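How to fold a T-shirt with grippers, and whether a machine can do it yet

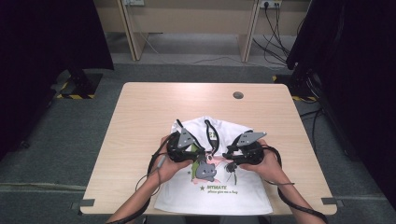

Can a robot fold my laundry for me yet?
Partly. A good one will manage a T-shirt laid out flat, but a heap fresh from the dryer still beats most of them, and you'd be quicker yourself.

I've been folding shirts with hand-held grippers for the Rakance project since May, so these are my steps — borrow whatever's useful!

Lay the shirt flat, print side up, collar away from you. Smooth it with your palms before you pick up the grippers (I forget this constantly).

Pinch one side at shoulder and hem, lift only a little and bring it to the middle. Same on the other side. Tuck the sleeves back as you go, and don't rush, as thin cotton slides out of the jaws if you yank.

Then take the hem up to the collar and let go with both hands at once. If one side lags, the fold goes crooked and you'll want to start again.

I did around 200 folds before mine looked tidy, and jumpers are still beyond me. Socks too — I've tried 4 ways of pairing them and like none of them. Towels next.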